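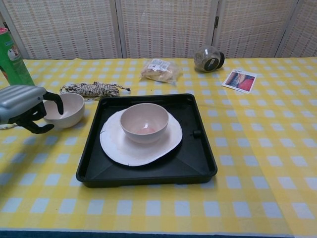

Yearly safety check of our household accounts
Date of check: 2025-12-17
Place: Nalten, at home
Accounts covered: checking and emergency savings at Unska, brokerage and IRA at Prerus, budget app Do, paper documents

How I mark: OK means checked and in order. FIX means something must be done. OPEN means I could not finish the check. N/A means it does not apply to us this year.

This list is about keeping the money safe and reachable. It does not say how the money should be invested. I make a different list for that in spring, with the taxes. Rules for accounts are different from state to state and from firm to firm, so please ask your own institution before you copy anything from here.

PART A. ACCESS

A1. Log in to every account from the home computer, by typing the address by hand.
OK
Comment: All three logins work. At Prerus the login page has a new look, and I was at first suspicious of it. I closed the page and called the number printed on the last paper statement. They confirmed the change. This took longer than the rest of Part A together, but I would do it again.

A2. Passwords are different for each account and are stored in the password manager.
FIX
Comment: The password for Do was the same as for an old shopping account. Changed today. I must also close the shopping account, which I have not used for a long time.

A3. Two-step login is on.
OK for Unska and Prerus. FIX for Do.
Comment: Do offers it now in the settings under Privacy, where I did not expect to find it. Turned on.

A4. The phone number and the e-mail address on file are current.
FIX
Comment: Unska still had our landline as second contact. We gave up the landline. Removed, and my spouse's cell phone entered in its place. The new number becomes active after a waiting period, and until then no large transfer can be made. Good to know before the holidays.

A5. Backup codes are printed and in the folder.
OK
Comment: The codes for Prerus were made new, and the old sheet went to the shredder. The codes for Do are new in the folder.

A6. List of devices that are allowed to log in.
FIX
Comment: Two old phones were on the list at Unska. Both removed. I should have done it when we gave the phones away.

PART B. MOVEMENTS OF MONEY

B1. Read the last three months of checking statements line by line.
OK
Comment: I do this with a ruler and a pencil on paper. One charge of $1307 I did not recognize at first. It was the yearly homeowners insurance, which the insurer now collects under the name of its parent company. I wrote the new name on the inside cover of the folder.

B2. Compare the list of automatic payments with what we still use.
FIX
Comment: A magazine is still being paid that we stopped reading. Canceled, the confirmation is saved. The gym payment is right.

B3. Alerts for withdrawals are on, and they arrive.
OK
Comment: I tested with a small transfer from savings to checking. The message came to my phone at once and to my spouse's phone a little later.

B4. Daily transfer limit.
FIX
Comment: The limit for outgoing transfers at Unska was much higher than we ever need. Now it is set to $3000. If we need more, for the roof for example, we can raise it for one day by calling. I recommend to look at this item even if you skip others. Many people never see what their limit is, and I also did not know ours until last year.

B5. Linked external accounts.
OK
Comment: Prerus shows only our checking account at Unska as linked. No other account is there.

B6. Checks.
OK
Comment: The checkbook is in the drawer with the lock. The next check number agrees with the register. We write very few checks now, so a missing one would not be noticed soon without this step.

PART C. BENEFICIARIES AND SECOND PERSON

C1. Beneficiaries on the IRA.
OK
Comment: Primary and contingent are both filled in, and the percentages add up. I saved the page as a PDF. As I understand it, the form at the firm usually decides who receives the account, even when the will says another thing. So I check the form and not only the will.

C2. Beneficiaries on the brokerage account.
OPEN
Comment: It is a joint account and I am not sure if a transfer on death form is possible or useful here. The person on the phone wanted to send me material by mail. It has not come yet. To be continued in January.

C3. Trusted contact person is named.
FIX
Comment: Prerus asks for this on the profile page, and our field was empty. A trusted contact cannot move money. It is only somebody the firm may call if they are worried or cannot reach us. We asked the relative first, then entered the name.

C4. My spouse can find and open everything without me.
OK, with remarks
Comment: We made a trial. I sat in the kitchen and was not allowed to help. My spouse found the folder, opened the password manager, and logged in to Unska without problem. At Prerus the code went to my phone only. We must find a solution for this, and I have put it on the list at the end.

C5. Power of attorney.
OPEN
Comment: Signed and in the folder, but Unska wants its own form in addition. Form is downloaded. We need to go to the branch together to sign it.

PART D. PAPER AND STORAGE

D1. Folder is complete: last year-end statements, insurance policies, copies of the will, list of accounts.
FIX
Comment: The list of accounts was old and still named a savings account which we closed. New list printed. No passwords and no full account numbers are on it, only the last four digits.

D2. Fireproof box closes and the key is where it should be.
OK
Comment: The lock is a little stiff. The second key is with the relative from C3.

D3. Old papers shredded.
FIX
Comment: Not done yet. One full bag. I keep tax returns and everything that shows the purchase price of investments, and I am slow to throw away the rest. I will do it between the holidays.

D4. Safe deposit box.
N/A
Comment: We gave it back.

PART E. FRAUD

E1. Credit reports read for both of us.
OK
Comment: One old address was written wrong in my report. It does no harm, but I sent the correction.

E2. Credit freeze is in place.
OK
Comment: Frozen for both. If we want to buy the car next year we must lift it some days before.

E3. Family rule for phone calls.
OK
Comment: We repeated the rule aloud. If somebody calls and says he is from the bank, we hang up and call the number on the card. If a member of the family calls and needs money fast, we ask for the agreed word. We chose a new word this year, and my mother-in-law has learned it too.

E4. Messages in the e-mail folder "Bank" that were not from the bank.
FIX
Comment: I found 2 with the name of Prerus and a wrong sender address. Nothing was clicked. Both reported through the form on their website, then deleted.

LIST OF OPEN WORK

Close the old shopping account (A2).
Wait for the mail from Prerus and decide about the brokerage account (C2).
Ask Prerus if each of us can have an own login with an own phone (C4).
Visit the Unska branch in Nalten with both IDs and the form (C5).
Shred the bag (D3).
Look again at A4 when the waiting period is over.

Remark for next year: start with Part C when we are both fresh. This time we came to it after dinner, and the trial in C4 needed more patience than we had left. The box key should be tried with a drop of graphite before the next check.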